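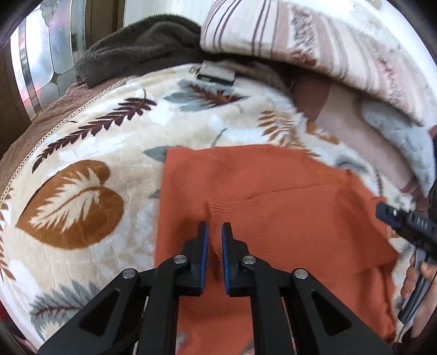
3.2 Comparison of the two finger pads on soft cloth

Figure 2. Hand-held gripper over a knitted cloth laid on a plush blanket. The blue-edged pads face each other with a fold of the cloth between them. A second gripper comes in from the right.

In the first part of the study (Section 3.1) both finger pads were tested on boxes and bottles, and the difference between them was small. For cloth we expected a larger difference, and therefore we repeated the comparison on a bed with several layers of bedding. The two pads have the same outer size. The Vurkar pad is smooth and a little softer, and the Radonjić pad has ribs across the gripping face. Both are fixed to the same finger with the same screws, so that the change of the pad does not change the opening of the gripper.

The task was kept simple. The operator puts the fingers on the cloth, closes them until a fold is held, lifts the fold and waits 4 seconds. The grasp is counted as good when the fold stays between the pads for the whole time and the blanket under the cloth is not taken together with it. This second condition is important for our purpose, as a controller which learns from such recordings would otherwise learn to pull the whole bed.
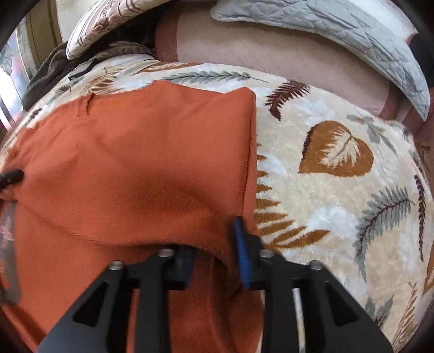 The position of the fingertips relative to the edge of the cloth had more influence than we had planned for. In the middle of the cloth there is enough material on both sides and the fold forms easily. Close to the edge, one finger can come down on the blanket, and the pile of the blanket then holds this finger back while the other one is still moving. Two of the operators (Gashi and Lazarević) corrected this by tilting the wrist, and the third operator (Todorova) opened the gripper and started again. We did not forbid either of these methods, but a restart was recorded as a new trial.

In total 435 trials were kept for the comparison. Of these, 132 were made near an edge and are reported separately in Table 3. The order of the pads was changed after every 20 trials, in order that tiredness of the operator does not act in favour of one pad.

The ribbed pad lost the fold less often at the edge. In the middle of the cloth we found no clear difference between the pads. On the other hand, the ribbed pad took the blanket together with the cloth more often, mainly when the operator pressed down strongly before closing. With the present gripper the pressing force is not measured, and we can only judge it from the recordings. A force sensor in the finger base is in preparation and will be used for the tests with the Borkurent arm, which are described in Section 5.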